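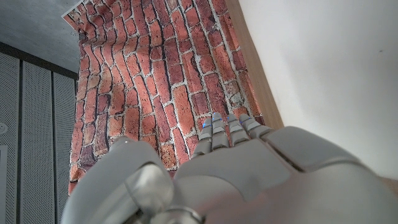 How wide a window will one Davenik blackout panel cover?

A single panel covers a recess up to 112 cm wide when hung flat. For a gathered look, order two panels for the same opening.

Davenik Printed Blackout Panel
Sold by Onport

Overview
The Davenik is a flat fabric panel with a printed face and a coated back. It hangs from a rod, a track or a row of clips. The face print runs the full width, with no border. The side edges are heat cut and the top and bottom are hemmed. Panels are sold singly. Rods, tracks and clips are sold separately.

Specification
Width: 112 cm
Drop: 180 cm or 230 cm
Face: woven polyester, printed one side
Back: acrylic coating, off-white
Top hem: rod pocket, 6 cm deep
Bottom hem: 3 cm, weighted cord
Wash: 30 degrees, gentle cycle
Iron: cool, face side only
Tumble dry: no
Prints in current range: 11

Measuring
Measure the recess at the top, the middle and the bottom and use the smallest figure. If the panel will hang outside the recess, add at least 10 cm to each side of the opening. Measure the drop from the top of the rod to the point where the bottom hem should sit. Stop 1 cm short of a sill or floor.

Fitting
The rod pocket takes any rod up to 28 mm across. Slide the panel on from one end with the coated side facing the glass. For the Marras track, use the Marras clip set and space the clips evenly along the top hem. Do not pin through the coating. Each pinhole will show as a point of light.

Joining panels
Prints repeat every 64 cm down the drop. Panels cut from one roll line up at the side edges with a 1 cm overlap. Rolls vary slightly in shade, so order all panels for one room together. The roll number is on the packing label. Quote it if you need a further panel later. We will match it while stock lasts.

Care
Fold marks from packing drop out after a few days of hanging. Stubborn marks can be pressed from the face side through a cotton cloth. Wipe the coated side with a damp cloth. Bleach and solvent cleaners will damage it.

Changes to this product
Panels packed before March have a 4 cm rod pocket and take rods up to 18 mm. All other sizes are unchanged. The Mitau clip fits both versions.

Delivery and returns
Panels are sent folded in a flat carton. Unused panels may be returned within 30 days. Panels shortened to order cannot be returned unless faulty.

Page updated July 4, 2022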